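Where the Shoes Come Off
Entryway storage is moving closer to the floor, and housekeeping staff say the change is overdue.

The Wadeck residence, a 37-unit building for visiting faculty and their families, adopted an indoor footwear policy last August. Residents leave outdoor shoes at the door and change into house slippers before crossing the carpet. The policy itself drew few objections. The question of where the slippers should be kept took considerably longer to settle.

According to Gisela Retamal, who oversees interiors at the residence, the original plan called for closed cabinets. These were withdrawn after 12 weeks. Doors were left open, pairs were separated, and slippers collected in the hallway.

"People will return a slipper to a place they can see," Retamal said. "They will not open a door for it at seven in the morning."

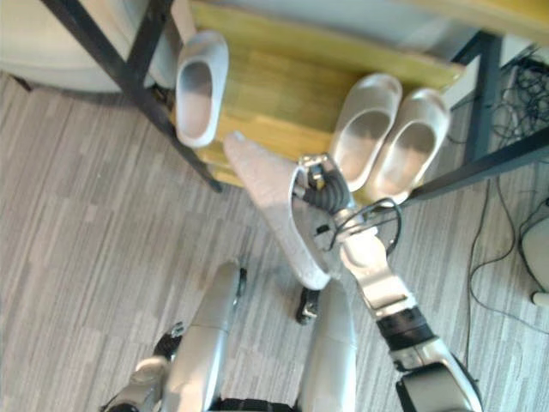 Light gray slippers at a low shelf with a yellow wooden board and black metal frame.

Low, open shelving has since become the preferred arrangement. A single board set near the floor allows footwear to be put away with little lifting, and a metal frame leaves the space around it easy to vacuum. Guidance issued to residents asks that slippers be stored as pairs, side by side, and that damp pairs be left to dry before they are returned to the shelf.

Florian Collet, a furniture buyer who advised on the project, recommends measuring the slippers before choosing the shelf. Molded clogs keep their shape and cannot be pressed flat, so they require more width than soft fabric styles. He also advises leaving one space free for guests.

The residence now keeps 77 pairs in circulation. Worn pairs are replaced at the start of each term, and residents may request a different size at the front desk until 6 p.m.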